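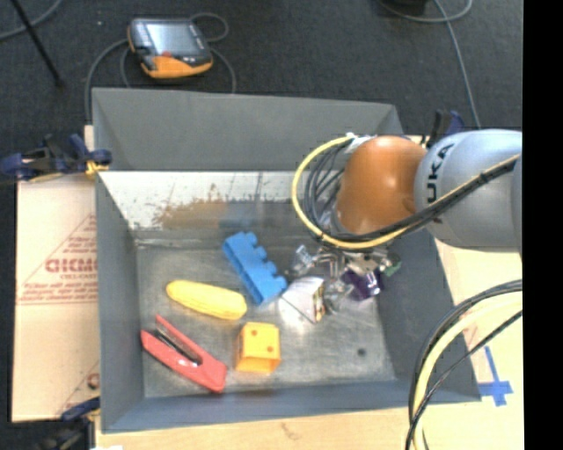
From: Percy Sotelo
To: Skidberg Trail list
Date: 6 January 2026
Subject: Re: Night skiing on the Beaudoin loop?

Obaidul Matubbar wrote:

> Has anyone skied the Beaudoin loop after dark this winter? I've only
> done it in daylight and I'm wondering if the far side is well enough
> marked. Also, is the Trorner hut left open in the evening, or do you
> need to get the key from somebody? I'd be on waxless skis with an
> ordinary headlamp.

Yes! Go! I did it last night and I'm still grinning. The snow was squeaky cold and fast, the trees along Skavell Creek were loaded down, and I met one other skier the whole way around (hello, if you're on this list, your dog is wonderful).

The far side is fine as long as you pay attention at the big clearing. The track splits there and the left branch looks like the obvious one, but it's the old logging road and it drops you all the way down to the creek. Stay right. There's a reflective marker on a birch maybe twenty ski lengths in, and once you pick that up they keep coming until the bridge. Marker 108 was lying in the snow, so I stuck it upright in the bank next to its post. If somebody is headed out with a hammer, that one needs a proper nail.

The Trorner hut was open when I came through and there was split wood inside. I've never needed a key in winter. The stove is slow to catch, so open the damper all the way and start with the really skinny stuff. I sat in there with cocoa for far too long and had to ski the last 2 miles pretty hard to get warm again, which I can't say I minded.

Waxless skis will be great. The only spot where I slipped was the climb out of the creek, and I think everybody herringbones that one anyway. An ordinary headlamp is plenty too, but put fresh batteries in and carry the spare set in an inside pocket. Mine went dim at four degrees last winter and I came home by moonlight (lovely, slow, not the plan).

One more thing for anybody who only knows that loop from July, when it's all mud and deer flies: the overlook past the hut is a completely different place now. The leaves are down and you can see the lights clear across the valley. Turn your lamp off for a minute up there and let your eyes adjust. I could make out the whole ridge.

I'm hoping to go again as soon as my legs forgive me, and I'd be happy to have company. Easy pace, lots of stops. Write me off list if you want to come along, Obaidul, or anyone else.

Percy

--
Percy Sotelo
302 Creek Road, Skidberg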